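Nallmont Kitchen Noise Survey, data card

Read this before you quote any number from it. The survey collects 1,781 short answers from renters about which household sounds bother them at night. Gergely Bakos wrote the questions and Viktória Gulyás cleaned the replies. I was asked to write the card, and I have doubts about a good part of it.

What is in the files

One row per answer. Columns are building, floor, hour, sound named, and a score from zero to ten. Answers came from 17 buildings, nearly all of them in the Macaraeg district, so "renters" here means renters there. The Geltum buildings were added in September and used a different form. We merged the two anyway. I would have kept them apart. 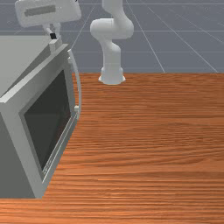
Scores are self-reported, and no sound was measured. A person who says the fridge is a nine may own a loud fridge or may just sleep badly – the file can't tell you which. Sound names are worse. "Beeping" was filed under microwave by default, and a grey box like the one on the left, with its plain flat top, got blamed for smoke alarms, dryers and at least one parking sensor. Treat the microwave category as "something beeped."

Known problems

The hour column is in local time for Macaraeg and unclear for Geltum. 72 rows have no hour at all. Blank scores were stored as zero in the first release, and I am not convinced they were all fixed in the second.

Use

Fine for practicing text cleanup. Please don't use it to rank appliances or landlords. The Nerkasen summary did both, and we have asked for a correction.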